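README: Wovcombe tableware set

Last edited 2021-09-18

What this folder is

Pictures and sorting notes for the colored plastic tableware kept under the name Wovcombe. The set is the everyday kind: bowls and small cups in solid bright colors, no patterns. The notes cover what the pieces are called, how the table is laid, and how the pieces go back into storage. There are 1158 pictures in the full folder and 423 of them have written notes. The rest are waiting for someone to go through them.

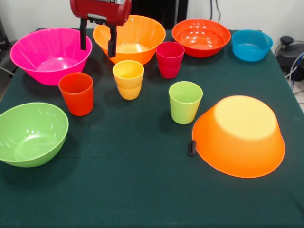

Grulline Tableware and Storage Team

Table and cloth

All sessions use the dark green cloth. Bright plastic shows up well on it, and the edges of the pieces are easy to find when you are marking them. Lay the cloth before anything else and smooth it toward the corners. A slightly uneven edge is fine. A fold under a cup is not, so lift the cup and flatten it.

Bowls may be laid right side up or upside down. If a bowl is upside down, write "inverted" in the notes and still give it the color of its outside. Some bases are paler than the sides, and early notes had the same bowl listed under two colors for that reason.

Layout

The usual layout puts the cups toward the middle and the large bowls toward the outside. Spacing is left to whoever sets the table. Pieces can touch, but in this version they should not be nested. Nested stacks are in the Drakex folder, which has its own README.

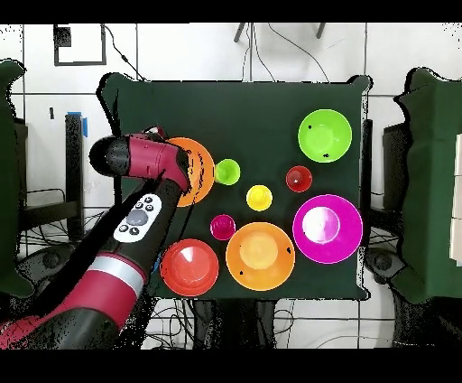
Kaushik asked whether the color names could be cut down to plain red, orange, green and so on, as the longer names slow people down when they are typing. We tried this in June and went back. There is more than one red and more than one orange in the set, and the short names sent pieces to the wrong shelf.

Color names in use

orange
red-orange
red
magenta
pink
yellow
lime green
blue

Glare can make a piece look lighter in the center than it is. Go by the rim or the outside wall when you are unsure. If two people still disagree, keep the first name entered and add a question mark.

Size names in use

large bowl
small bowl
cup

A wide, shallow bowl seen from high up can pass for a plate, and a cup can pass for a small bowl. Where the notes say "plate" or "small bowl" for a view from overhead, check it against a side view before counting it as a separate piece. 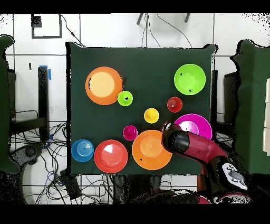

Files

pictures/ holds all the pictures, in folders of up to 800
notes.csv has one row per piece per picture
colors.txt is the list above
shelf_plan.txt says which color goes on which shelf

Known problems

Pieces that are partly covered are not treated the same way everywhere. Older rows skip them, newer rows include them with "part" in the last column.
Specks and marks on the plastic are not recorded.
2 rows in notes.csv have no color. They are left blank on purpose until the pieces are found and checked by hand.

Putting away

Stack large bowls by color, then cups. Wipe each piece before stacking. Shake out the cloth and roll it, do not fold it. The shelf plan is taped inside the cabinet door, and the copy in this folder is the current one if they differ.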